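Cutting back on sugar, month eight

June 4, 2020

I stopped putting sugar in my drinks in October. I was having 2 spoons in every coffee and buying something sweet from the machine at work most afternoons. My dentist, Dr. Ghorbani, had been after me for years, so I finally gave it a try.

The coffee was easy. I went down to one spoon, then a half, then none, and after a few weeks I didn't miss it. Bottled drinks were harder. A lot of the teas are sweeter than they taste, and the serving size on the label is often less than the bottle.
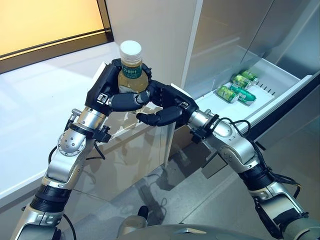
I started writing everything down in a small notebook I keep by the kettle. Most of it is dull reading. Water, coffee, water, water, tea. But when I added up what I used to spend on drinks, it came to over $400 a year, and that annoyed me more than the sugar did.

Yetunde Onyeka, who sits across from me, quit when I did and went back after two weeks. She says life is short. We still take our break together - she has her soda and I have my water with lemon.

I make cold tea at home now. Two bags in a pitcher, cold water, overnight in the fridge. I pour it into old jars in the morning and take one with me.
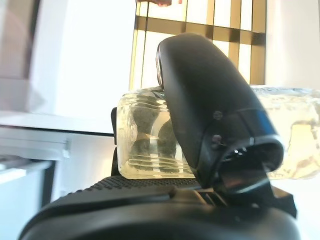

What I still have trouble with

Weekends, mostly. Also my mother's lemonade, which I drink whenever I visit and don't plan to give up.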